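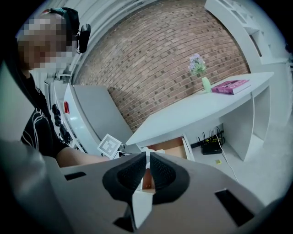 Hand-held gripper at the desk station, drawer open.

Section 5. Running the drawer demonstration (open day, Villey site)

This section covers the station where visitors watch a drawer task done with the Dremix hand-held grippers. One round takes about 15 minutes.

1. Pull the drawer out and put one light item in it. A crumpled plastic bag works well.
2. Pick up a gripper in each hand. Keep the marker cubes above your wrists and do not cover them with your sleeves.
3. Stand facing the drawer, feet clear of any cables.
4. Bring one gripper down to the front edge of the drawer. Hold the other out to the side – not over the desktop.
5. Close the fingertips on the item slowly and lift.

Note: Visitors may try step 5 after they have watched a full round.

CAUTION: Do not lean on the open drawer. Do not push the fingertips against the drawer bottom.

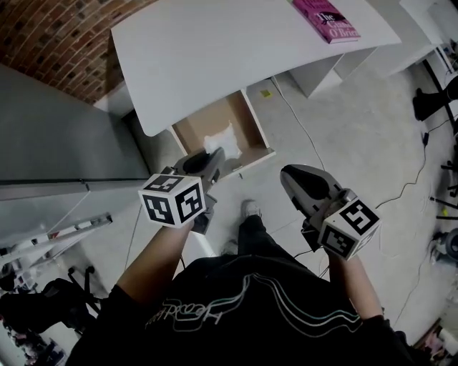

Styliani Moschos asked after the June visit whether the item has to go back in the same spot each time. She had moved it a little between rounds and wanted to know if that spoiled anything. It does not – small changes are fine, but leave it near the front.

6. Put the item back, close the drawer and set both grippers down.

Questions: Mamta Tiwari, Rollholm demo desk, ext. 215
© Rollholm | Back to top
5 comments | 400 shares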